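Sun-ja Ko cleans walls before she cleans floors, and she will tell you why within a minute of meeting you. "Start at hand height," she says. "That's where people live. They come in, they feel for the switch, they lean while they take their shoes off. The floor can wait!"

She has looked after guest rooms in Erkgate for 9 years, first at a big place by the station and now for a handful of small owners who let out rooms by the week. Her longest-standing client is the Treslow, a tall, narrow house with stone floors and a good deal of old furniture. I spent a morning with her there and came away wanting to go home and wipe everything I own.

We began by the door, with the switches and the key card holder. Ko is very fond of this bit. A fingermark on a pale wall shows up from the bed, she told me, and guests have plenty of time in bed to look at it. She folds a microfibre cloth into a thick pad so that she has lots of clean faces to turn to, and she won't spray anything near a switch. Any damp goes on the cloth, and very little of it.
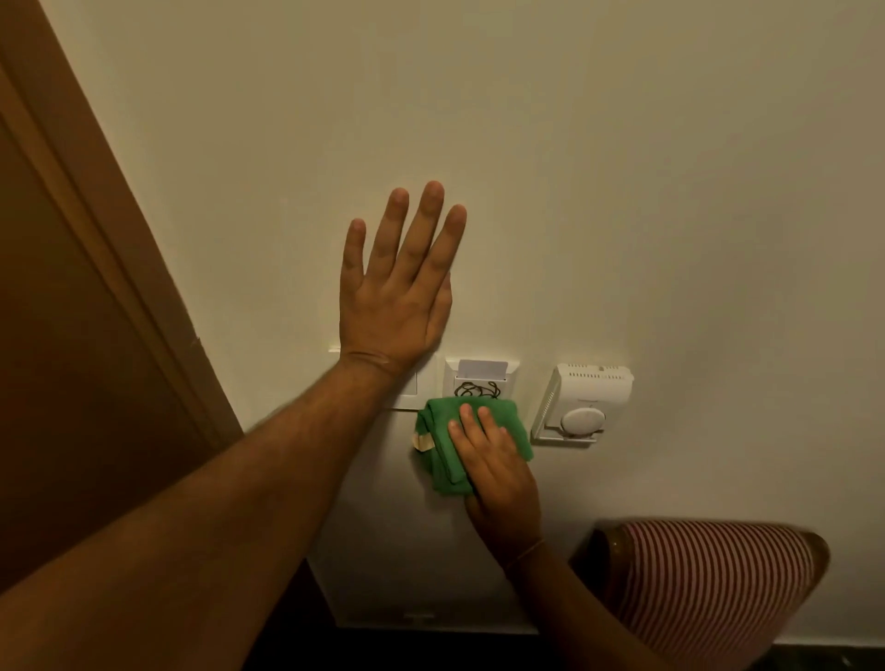

"You keep the other hand flat and you work slowly," she said. "If you scrub, you get a shiny patch, and a shiny patch is worse than the mark. I did that once in my first year and I could see it every single day until they painted." She laughed about it, but she also made me feel the wall with my palm, to learn how little pressure it needs.

Thermostats get the same treatment, with a soft dry brush for the slots. She leaves the setting exactly as she finds it. Guests at the Treslow can be particular about their heating, and in July they can be particular about not having any.

The cloths themselves are a subject she could talk about all day. Green is for walls and furniture, and it never goes anywhere near a bathroom. She washes them at 90 degrees without softener, which she says leaves a film and stops them picking anything up. She has tried plenty of others, including a very smart set from Uchida that she now keeps for windows, and she always goes back to the plain ones.

Then there is the upholstery, which I had assumed meant a vacuum cleaner and not much else. Ko does vacuum, but she follows it with a cloth that is barely damp, and on striped fabric she goes with the stripe. "Along the line, always along the line," she said. "Across it, you push the dust into the weave and the red starts to look tired." The low panels get as much of her time as the cushions, as they catch whatever is swept up off the floor and every passing heel. 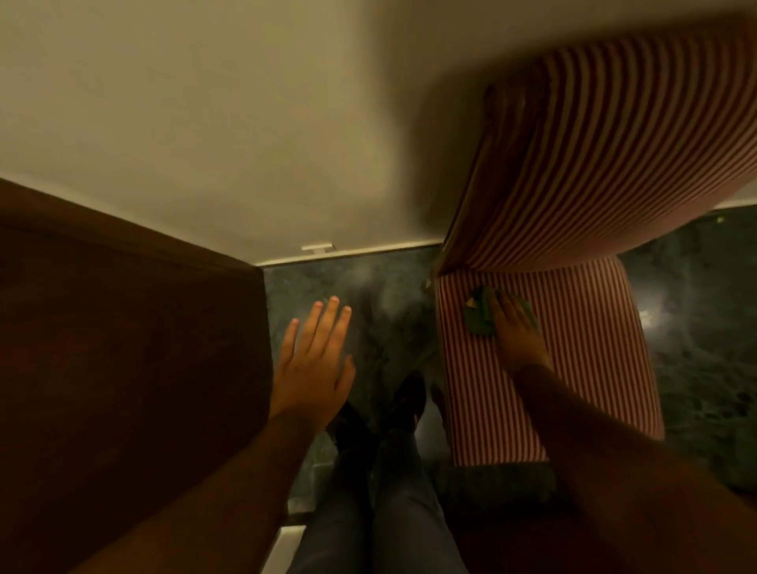 How often should a fabric chair be wiped down?

Once a week if it's in a room that's being let, Ko says, and once a month at home, with a vacuum in between. Try the cloth on a hidden corner first in case the colour moves.

She is just as keen on skirting boards, and on the dark wood, which she dusts dry and polishes 2 times a year with a beeswax from Flovberg. I asked whether she ever gets bored of it. She looked quite startled. "Of a room? No. I come in and it's a bit dull, and then I go round it with my hands and it wakes up. I love that. I still stand at the door afterwards and have a look."

She did exactly that when we finished, then went back in to straighten the curtain.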